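Fustwood short film festival says its audience doubled. The numbers need a closer look 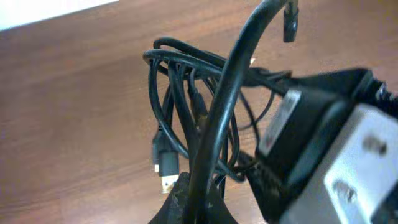
The Fustwood Shorts festival wrapped up on Friday with a claim that it had doubled its audience in a single year, and the figure was already on the posters for next June before the last screening let out. Organizers put total attendance at 2,074. That is a healthy number for a town with one working movie theater, but it takes some untangling, much like the heap of looped black cable on the brown wooden tabletop. The total adds up every seat filled at every program, so a person who bought a weekend pass and sat through three blocks of shorts went into the count three times. The festival did not say how many separate people came.

Last year's figure was worked out differently. It covered tickets sold at the door and left out passes, guests and the free Saturday matinee. Put the two methods side by side and the doubling gets hard to find. A spokesperson for the festival said the new method was "closer to how other events do it" and that there were no plans to go back and redo the old total.

Then there is the online program. The festival reports 1,717 views for the films it streamed, and a view was logged whenever someone pressed play. How many viewers made it to the credits is not in the report. The longest film in the online lineup runs 24 minutes, so the question matters to the people who made it.

The films themselves had a decent week. "Quiambao," a ferry drama shot in one long night, took the jury prize and $800, and the audience award went to "Dratdale," a documentary about a closed roller rink. Both are being described as headed for bigger festivals. Neither has announced a date at one.

Fimevville, the distribution company that sponsored the closing night, says it will pick up "a selection" of this year's shorts. It said much the same last year, and so far 3 of those titles have appeared in its catalog, all of them without a listed release date.

Submissions for the next edition open in the fall. The entry fee is going up, and the festival cites the larger audience as the reason.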